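The Second Life of the Brown Paper Bag

Sunday, August 4, 2019

I grew up in a house where paper bags were never thrown away. They lived folded flat in the gap beside the refrigerator, and by the end of summer the stack was so thick you could hardly slide another one in. They became book covers, kite tails, drawer liners and the thing you shook the chicken in before it went in the oven. Now that I have my own kitchen (and my own gap beside the refrigerator) I'm more in love with them than ever!

Part of it is the paper itself. Kraft paper gets its name from the German word for strength, and it earns it. The long wood fibers hold up to folding, rolling and a fair amount of bad temper. A good grocery bag will carry canned tomatoes home, sit in a closet all winter and still be ready for work in the spring.

Crumpling is where the fun starts. Ball up a bag, smooth it out, ball it up again, and after a few rounds the stiffness goes and the paper feels almost like soft leather. Roll the rim outward a couple of turns and you have a low, sturdy basin that will stay open while you sort through odds and ends. 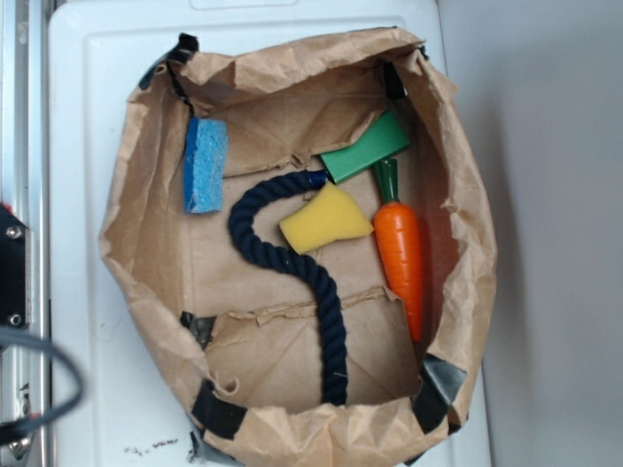
What the Shops in Lemdale Know

Lemdale is a river town with one long main street and, as far as I can tell, no plastic bags left on it. I spent a week there in June and came home with 15 paper ones, which I'm told is a modest haul. The hardware store stamps its bags with a little heron. The bakery uses a waxy kind that crackles when you open it, and the smell of rye stays in there for days.

My favorite stop was Backlund, a stationery shop that sells new bags by the bundle and takes old ones in trade. Bring in nine clean bags and you go home with a notebook bound in brown paper. I filled mine on the train back - mostly with lists of things to do with bags.

There's a wall of them by the register, pinned up like quilts. Some are creased so finely they look like maps of dry country. Others have been patched, rolled and lined so many times that you have to look hard to find the original fold.
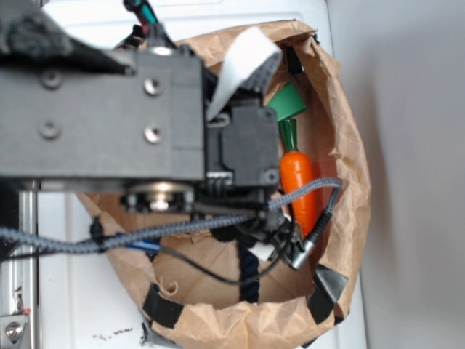 An open brown paper bag on a white surface, with a robot arm reaching over it.

Down the street, the Samutetti café serves its bread in rolled-down bags right on the table, and I loved it so much that I've done the same at every dinner since. Crumbs stay put, the crust stays crisp, and cleanup takes no time at all. Their trick is to roll the rim in narrow turns and pinch the corners as you go.

Plikusus, the Saturday craft market, goes a good deal further. I saw woven bag baskets, a bag lampshade (lit by a cool little bulb, thank goodness) and a whole set of nesting bowls, seven in all, the smallest no bigger than an egg cup. I bought the set. Of course I did! 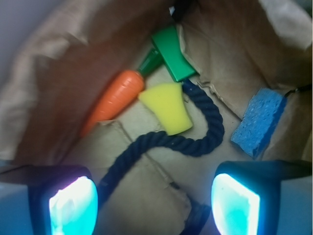 Getting Started at Home

Pick bags with no food stains and no shiny coating. Cut off the handles and save them, since twisted paper handles make wonderful garden ties. Crumple each bag at least six times before you try to shape it, and mist it lightly with water if the folds start to split.

Tears are fine. Lay a scrap over the hole, glue it down with flour paste and let it dry overnight with a plate on top. My oldest bag has more patch than bag by now, and it holds all my seed packets.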